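Home | Columns | Letters | Archive

In Defense of the Crowded Desk
by Sumeya Negash
Oct 29, 2021 | 11 comments | 100 shares

My friend Barrett Van Dusen keeps a desk with one pen on it. He calls this focus. I call it a furniture showroom, and I notice he gets up every five minutes to fetch something.

My own desk long ago became a pantry. I have stopped fighting it, and I sleep fine. There's a mug within reach, a second mug for when the first one disappoints me, and enough bottles along the back to open a modest bar.
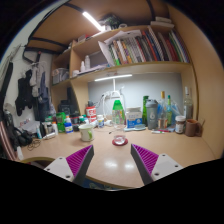

The case for the back row

Bottles belong against the wall, under the shelf, where they can't be knocked into anyone's paperwork. A coaster goes up front. Mine is dark red and it has a little glass dish on it, so the mug makes do with bare wood. I never said the system was fair.

Tidy people talk as if every object had a home and were pining for it. My plastic bottle with the green top seems content wherever it lands, and so does the green-handled mug, even at a tilt.

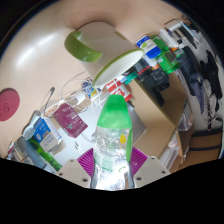 What I will concede

Crumbs. Barrett can have crumbs.

Share (20) | Print

Related
Kinthorpe Needs a Worse Coffee Shop
A January Without Resolutions
Letters: The Junk Drawer Replies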